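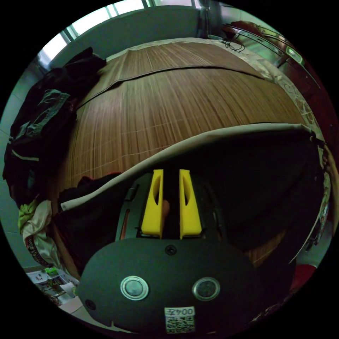
Bamboo mat, patterned sheet, and a pile of dark clothes on the left.

I've been reading about bamboo sleeping mats all summer and I'm not convinced. Every shop page says the same thing: cooler nights, better sleep, wipe it down and you're done. Firnstead wants us to believe you can lay one over any bed and never think about laundry again. Well, you still have a sheet under it, and you still have clothes on top of it, and those have to go somewhere.

So this page is about a bed in the middle of being sorted out, with the mat left on. Sidra Siddiqui, who is far more patient with bedding than I am, swears by clearing the bed first and dealing with the mat afterward. I tried her order and then I tried mine. I'm still not sure either of them saves any time.

A word on the jacket in the pile, the black one with the gray-green graphic and the white reflective stripe. Jackets are where the folding advice falls apart for me. The Mousavi method (a booklet, 300 pages, if you can believe that) has you fold everything into thirds and stand it on end. Try it with a jacket that has any body to it. Mine fell over before I got to the next one. I hang jackets now and I don't feel bad about it.

The cream piece with the red-and-white section under it is a different matter. Light things go in their own stack, away from black cotton, and that is one bit of common advice I have no quarrel with.
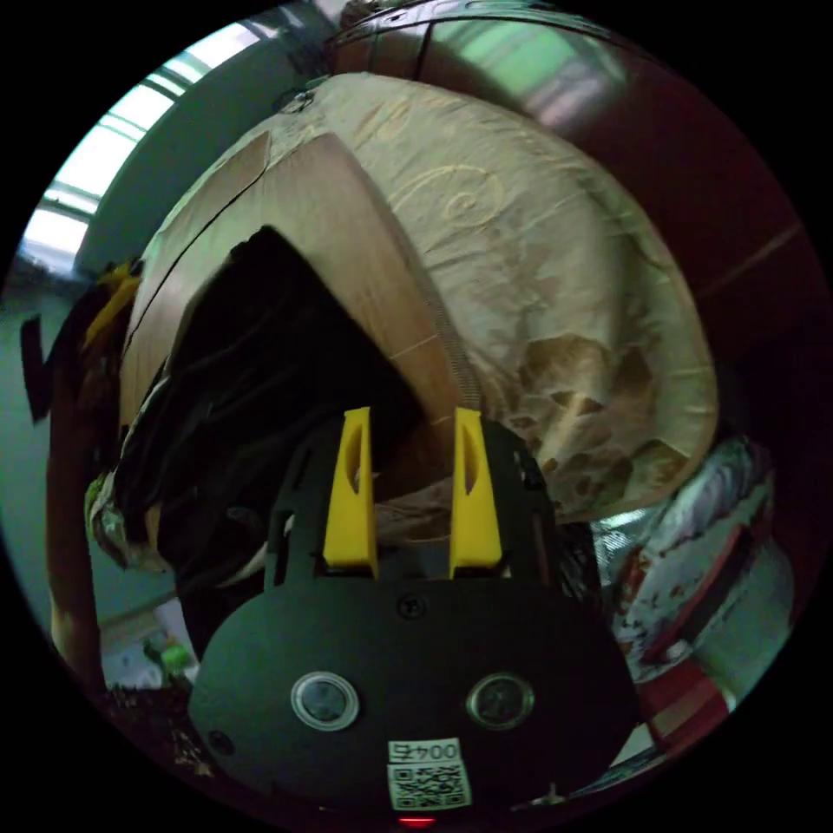 The big beige bundle, gold swirls and plenty of creases.

I know people who love a bundle. Arnulfo Huanca ties up his spare bedding every January and claims it takes less room than flat folding. Does it? I've put his bundles on my shelf and they roll, and whatever is stacked next to them rolls too. The creases are another thing. A fabric with a pattern like this hides them pretty well while it's bunched up, then you spread it out and there they all are.

Fanel sells a storage bag that supposedly fixes this. The reviews run to 797 and I read more of them than I should have. Most were written the day the bag arrived, so they tell you nothing about how the bedding looked six months later. I'd like to hear from somebody who has opened one after a full winter.

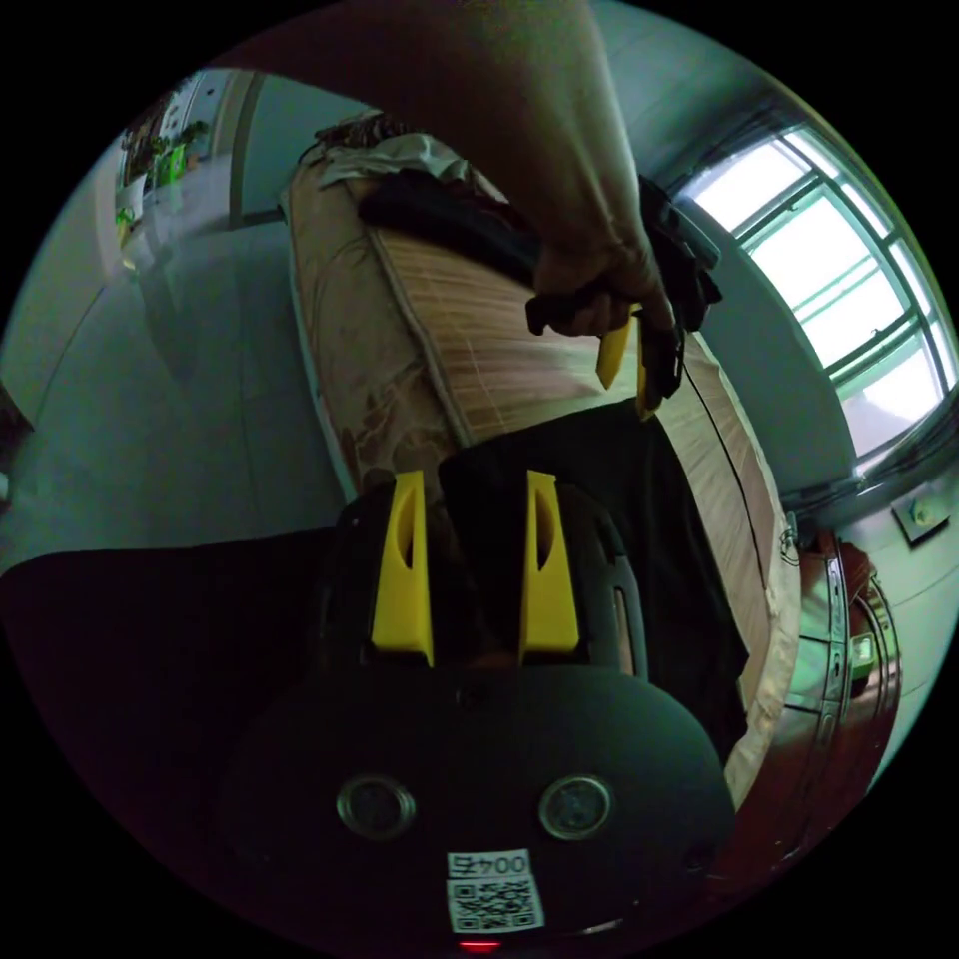

The length of the bed, light fabric up at the far end and dark things still out on the mat.

Dark cloth on a pale mat at least shows you what's left to do, I'll give it that. My own habit is to work from the far end toward me. Amparo Chambi does the opposite and says I'm making extra trips. She may be right, though her bed is against a wall and mine isn't.

The floral sheet showing at the sides brings me back to the mat. If the mat doesn't reach the edges, the sheet still gets slept on, and it still goes in the wash. I'd want to see that mentioned on the box.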